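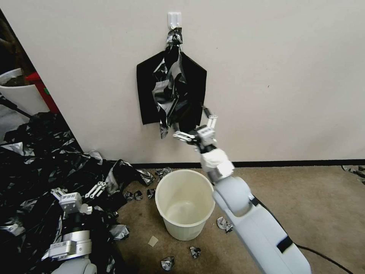 4. Recording demos: bag task

Read section 2 first if the arms haven't been homed today. Everything below assumes Donis is powered, brakes off, and the Kiiskinen leader handles are plugged in and showing green.

4.1 Before you start

1. Bucket on the carpet near the baseboard, between the two arms. Doesn't have to be the exact same spot every time – better if it isn't.
2. Bag pile to the left, where the left gripper can get at it. Leave it messy.
3. Check the hook is stuck down properly. Press it with your thumb and count to 30 if you just moved it.
4. Open Firnotis, pick the bag task, type your operator initials. No initials, no save.

Note: loose scraps on the floor are fine. Leave them in, the policy should see them.

CAUTION: Keep people out of reach of both arms while the handles are live. The stop button goes next to the operator, not on the shelf.

4.2 Taking control

1. Hold both handles in roughly the same pose as the follower arms. Firnotis won't engage if they're too far off.
2. Squeeze both triggers once. Arms will twitch a little, normal.
3. Move slow for the first few seconds. Then press the foot pedal to start the episode. 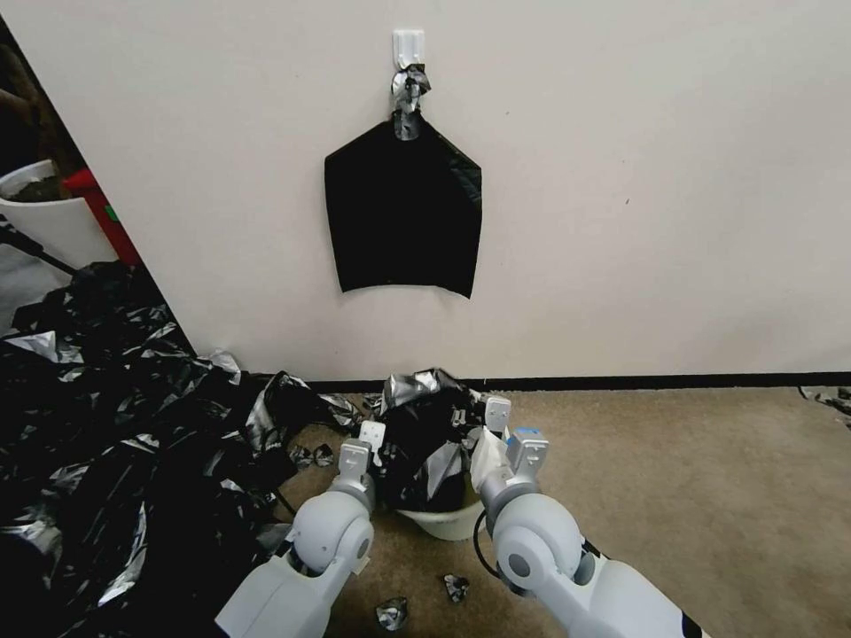
Fig. 4-1. One gripper to each side of the bundle in the bucket. Bag on the wall hook.

4. Do the task in one go. Small fumbles are ok, keep going and fix them – recoveries are useful data. Long pauses are not.
5. For the bag on the wall, use both hands. Take the plastic near the middle with the right gripper, bring the left one in from the side, and dont yank. Thin film tears and the hook comes off the wall before the motor current trips.
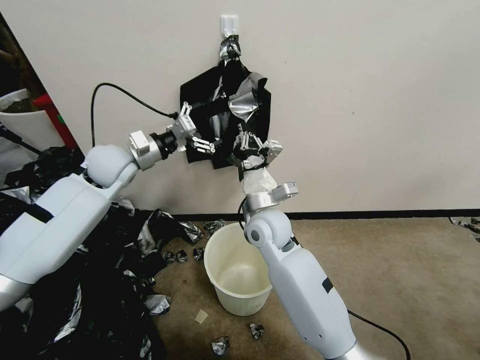

If the film sticks to a fingertip, open the gripper all the way and back off toward the pile. Don't shake the arm. Shaking shows up in the recording and you will get it back from the robot later, every single run.

6. Pedal again to end. Mark it good, bad or unsure. Unsure gets reviewed at Grultstead, so use it.

Watch the wrist cables when the elbows are up high. If one goes tight, stop the episode, lower the arm, re-route, start over.

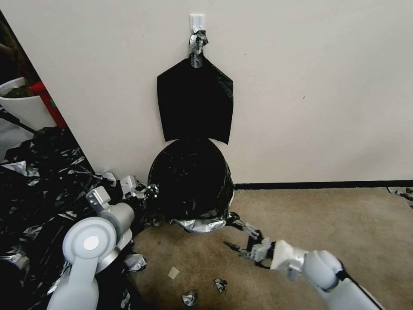

4.3 How many

Target is 50 good episodes per operator. Take a break after up to 30 minutes, hands get sloppy and it shows.

Swap the bucket position between episodes. Re-pile the bags by hand wih the triggers released and the screen showing HOLD.

4.4 If it won't save

Disk full – clear the bad episodes first.
Camera dropped out – restart Firnotis, the last episode is lost.
Handle light amber – replug, then repeat 4.2 from step 1.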